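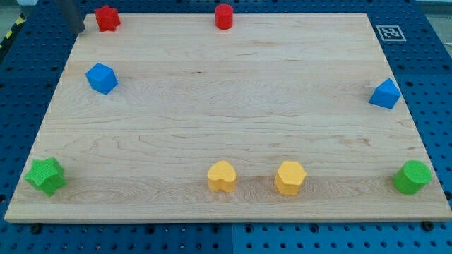
Photo: Raíssa Araújo / Meireles Community Workshop

Ticket 696: Label printer in the front office prints every label twice, then a blank
Opened by: Neusa Caldeira
Assigned to: Welington Peixoto
Priority: Normal (was Urgent, was Normal, was Urgent)
Status: Closed
Opened: 2023-12-14

Neusa Caldeira wrote:
The label printer is doing two of everything and then a blank one. I send one label, I get three pieces of paper. I have turned it off and on. I have turned it off and on at the wall. I have opened the lid, looked inside with a concerned face, and closed it again. We have the holiday orders to get out and I am feeding the good labels to the boxes and the bad ones to the trash at a rate that can't be cheap.

Welington Peixoto wrote:
Thanks Neusa. Which computer are you printing from, and does it also happen if you hold down the feed button with nothing in the queue? It should push out one blank label and stop.

Neusa Caldeira wrote:
The one by the window. Feed button gives me one blank and a half. The half is a new development.

Welington Peixoto wrote:
Okay, so there are two problems. The extra half means the printer doesn't know how long a label is. The doubles are probably coming from the computer. Please check the box the roll came in and tell me the size printed on it.

Neusa Caldeira wrote:
The box is gone. Marcelino flattened it. The roll has "Mosum" on the core and nothing else that would help a person.

Marcelino Bastos wrote:
It was a box. I flatten boxes. The old rolls were the same, I ordered the same thing as always.

Welington Peixoto wrote:
Could somebody put a ruler on one of the labels please. Long side.

Marcelino Bastos wrote:
It is a little shorter than the old ones. I have one of each here. So not the same as always. Fine.

Welington Peixoto wrote:
That explains the half. The printer learned the old length back in April and has been loyal to it ever since. To make it learn the new one:
1. Load the roll and close the lid until both sides click.
2. Turn the printer off.
3. Hold the feed button down and turn it back on. Keep holding until the light blinks, then let go.
4. It will spit out a few labels while it measures. Let it.

Neusa Caldeira wrote:
Done. It spat out 9. It's a slow learner. Feed button now gives exactly one label. Printing still gives me two and a blank.

Welington Peixoto wrote:
Progress. Now the computer. Open the shipping program (Zenstead), go to Settings, then Printing, and read me what it says next to Copies.

Neusa Caldeira wrote:
Copies: 1. I know how to read a copies box, Welington. I looked there first.

Welington Peixoto wrote:
I never doubted it. Next place: the Windows printer list, right click on the label printer, Printing preferences, Advanced tab. There is a second copies box in there that has nothing to do with the first one. Whoever designed this wanted us to get to know each other.

Neusa Caldeira wrote:
Copies: 2. And under it "Separator page: on."

Welington Peixoto wrote:
There are your two labels and your blank. Set copies to 1, separator off, click Apply and then OK. Apply first. On this driver OK by itself has been known to smile and do nothing.

Neusa Caldeira wrote:
One label. One! I printed another to be sure and got one of those too. Who set it to 2?

Vanderleia Araújo wrote:
That may have been me. I needed a spare set for the Skallthorpe order, one for the box and one for the paperwork, and the separator made them easier to peel apart. I meant to change it back.

Neusa Caldeira wrote:
Vanderleia. The Skallthorpe order was 3 boxes.

Vanderleia Araújo wrote:
And they were very well labeled.

Welington Peixoto wrote:
For next time, change the copies in Zenstead, where people will look. It goes back to 1 by itself when you close the program. I've put the same note on the shared drive, in the printer folder, which had 10 files in it already – four of them called "printer notes new."

Marcelino Bastos wrote:
Do we send the short rolls back or keep them?

Welington Peixoto wrote:
Keep them, they print fine now. But finish them before you open any of the long ones, or repeat the steps above each time you swap. And please leave the next box unflattened until somebody has read it.

Marcelino Bastos wrote:
No promises.

Ticket closed by Welington Peixoto. Resolution: label length recalibrated, driver settings corrected.

Reopened by Neusa Caldeira: The window computer is good but now the other one wants a password to print.

Welington Peixoto wrote:
New problem, new ticket please. Closing this one again.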